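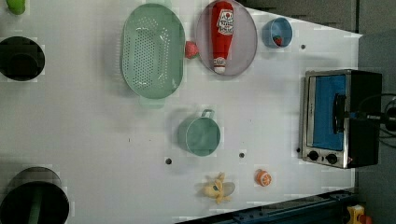

Figure 5.1 A practice table set with toy foods and kitchenware, seen from overhead.

Chapter 5
House Rules for a Shared Workspace

If you have ever cooked in somebody else's kitchen, you already know a good deal of what this chapter has to teach. You learned to ask where the knives go and to call out before swinging open the oven door. People who work beside robots have manners of this kind too, and over the years the best of them have been written down as rules.

We will begin with the table, well before we come to speed limits and stop buttons. Morven Moncrieff, who taught this course before me, made her students write out a layout sheet for every task — what belongs on the table, where each thing may go, and how far the arm is allowed to reach. They grumbled, and I grumbled right along with them, but I still have my sheets from that December!

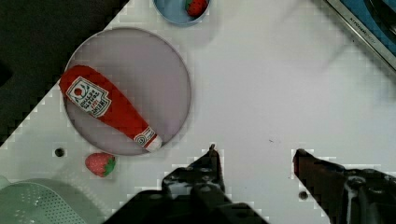

Figure 5.2 The open gripper near a plate holding a plush ketchup bottle, from the wrist camera.

Keep both views in mind as you read. A good rule has to make sense from overhead and from close up, where a plate can fill much of what the camera sees. Section 5.1 takes up the layout sheet, and Section 5.2 turns to keeping hands clear while the arm has power.

Before you go on, write down three rules you would want posted beside a table like this one.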